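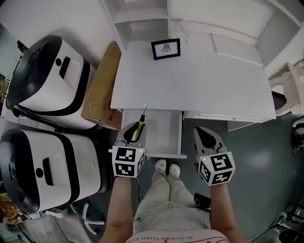 Drutholm Slim Screwdrivers

Slotted, Phillips and Pozidriv
Sold singly or as a set in a roll
Order code: DR 900

The Drutholm Slim is a general-purpose screwdriver for assembly, fitting and repair work. The shaft is thinner than on our standard screwdrivers, so it will reach screws set down a hole or close to an upright. The handle is full size. Many slim screwdrivers come with a small handle as well, and those are hard work on anything tighter than a terminal screw.

We stock the Slim alongside the Batdale range. If you mostly drive large woodscrews, buy the Batdale. It has a heavier shaft and a hexagon under the handle for a spanner. The Slim has no hexagon and should not be used with a spanner or pliers.

What it is used for

Flat-pack and office furniture
Cupboard hinges and drawer runners
Switch and socket cover plates, with the supply off
Door furniture, letter plates and window stays
Battery covers, fans and small appliances

It is not an insulated screwdriver. The handle is plastic but the shaft is bare, and it has not been tested for live work. For electrical work you need an insulated driver with the test mark printed on it. These are listed on a separate page.

Sizes

The standard shaft is 100 mm long, measured from the front of the handle to the tip. This is the length most people should order. It suits bench work and can be steadied with the other hand.

The long-reach shaft is 300 mm. It is meant for recessed screws, such as those at the back of a deep cabinet or behind a radiator bracket. A long shaft twists a little under load and is easier to tilt off the screw, so it does not replace the standard one.

Tips are slotted, Phillips and Pozidriv. Phillips and Pozidriv come in size 2, the size found on most household and furniture screws. The slotted tip is parallel, meaning it does not flare out wider than the shaft and will follow the screw down into a hole.

Phillips or Pozidriv?

This is the question we are asked most. The two crosses look alike and each driver will more or less fit the other screw, but neither will hold properly. Look at the head of the screw. If there are fine lines between the arms of the cross, it is Pozidriv. If the cross is plain, it is Phillips.

Most woodscrews and furniture fittings sold in Britain are Pozidriv. Phillips is more common on appliances, toys and drywall screws. If you are buying one driver to put furniture together, order the Pozidriv. If the instructions only show a cross, go by the screws in the bag.

A driver that lifts out of the screw when you turn it is either the wrong pattern, the wrong size or worn. Pressing harder will get you a few more turns and may ruin the head.

Handle

The handle is moulded on to the shaft in two grades of plastic, a hard one for the core and a softer one for the parts you grip. The end is rounded so that it sits in the palm, and it turns without catching on the skin. There is a flat on the body, which stops the driver rolling far when you put it down on a bench or desk.

The pattern is marked on the end of the handle. In a roll or a rack you can see which one you are picking up without drawing it out. The marking is moulded in and does not rub off.

Do not strike the handle with a hammer. The shaft does not run through to the end, and the plastic will split. Ladard make a chisel-pattern driver with a steel cap and we can order it for you.

Shaft and tip

The shaft is plated steel and the tip is left bare. Plating on a tip makes it slightly oversize and flakes off in use, so on a good driver you will find it has been left off or ground away. The bare end darkens with time. This is normal and makes no difference to the fit.

The tips are magnetised lightly. A furniture screw will stay on the end while you carry it to the hole, though a long or heavy one may drop. The magnetism fades over the years, faster if the driver is dropped often, and can be put back with a cheap block magnetiser. Some customers would prefer none at all – clock repairers, for instance. Ask when you order and we will demagnetise them before they go out, at no charge.

The roll set

The set contains the slotted, Phillips and Pozidriv drivers with the standard shaft, in a canvas roll made for us by Quansah. The roll closes with a tape and has a flap that folds over the tips. There is room in it for the long-reach driver if you leave the flap open.

The canvas is unwaxed. It can be washed by hand in cool water and should be dried flat with the tools out. Do not put drivers away in a damp roll.

Care

Wipe the shaft with a dry cloth after use. If it has been in a damp shed or van, a trace of light oil on the tip will keep rust off. Clean the handle with warm water and washing-up liquid. Solvents, including white spirit and brake cleaner, will turn the soft plastic sticky and there is no cure for it once it has happened.

A slotted tip can be dressed with a fine file when the corners round over. File across the end, keep it square, and do as little as you can. Use a file in preference to a bench grinder, which will draw the temper out of the steel – you will see it go blue. Cross tips can't be dressed and should be replaced when the edges shine and begin to slip.

Guarantee

Drutholm guarantee the Slim against faulty materials and manufacture. A handle that comes loose on the shaft or a tip that chips in normal use will be replaced. Wear is not covered, nor are drivers that have been used as levers, chisels or paint stirrers. We can generally tell.

Send the driver back to us with a note of your name and address. You do not need the receipt if we have your order on file.

Ordering

Quote DR 900 followed by the letter for the tip: S for slotted, P for Phillips, Z for Pozidriv. Add L for long reach. The roll set is DR 900 R.

The long-reach Phillips is out of stock until September. All other versions are on the shelf and go out by ordinary post. Schools and colleges can order on account.

For questions about fit or trade quantities, ask for Chiamaka Obi on the order desk. If you have an odd screw you can't identify, put it in an envelope and send it in. We will tell you what fits it and post it back with your order.

Page last checked 2026-07-06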